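Home and Bedding Open Day at Allberg – my visit

I had been meaning to go to the Allberg open day for years, and in August I finally got on the early bus and went. They open the old Burkov building to the public from ten in the morning, and if you like blankets, pillows and anything you can put your hand into up to the wrist, I can't think of a nicer way to spend a day off.

Downstairs is the sales floor, where I was very good and bought nothing (well, one pillowcase). The program listed 194 fabrics and I believe it, because I seemed to stroke most of them. Upstairs are the furnished rooms, and those were what I had come for. I went straight to room 48, which a lady in the coffee line had told me was the coziest of the lot, and she was right!

The blanket was the star for me. It's a thick, fuzzy fleece in cream and white with great big ferns and leaves all over it, rust brown and gray-blue and a deep maroon, and it makes you think of October and soup. I liked the pillow too, with its little gray-green sprigs, a bit rumpled the way pillows are at home, and the mauve-pink quilted cushion that curves around the head of the bed.
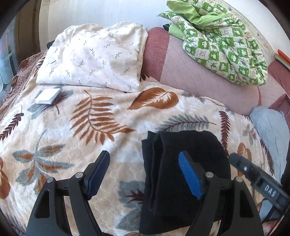

Ferns and sprigs, with a folded black cloth on the fleece.

I stayed far longer than I meant to. The talk that morning was on folding and putting away winter things, a subject I have strong feelings about after 30 years of overstuffed drawers. The advice was to fold knits loosely and keep hats on their own shelf – I have always stuffed mine into a coat sleeve, so I kept quiet. 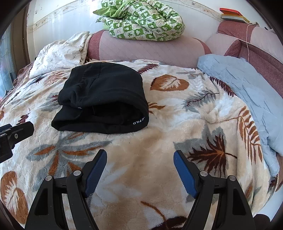 Black knit beanie on the leaf-print blanket. I love the heart-shaped leaf beside it.

Lunch was in the Won café across the yard, and the line was long, so go before noon if you can. I had the barley soup and a very large roll. Afterward I walked through the Kundalon room, mostly curtains, and caught the ten past four bus home. The next open day is in spring, and parking is limited to 200 cars, so the bus is the way to do it.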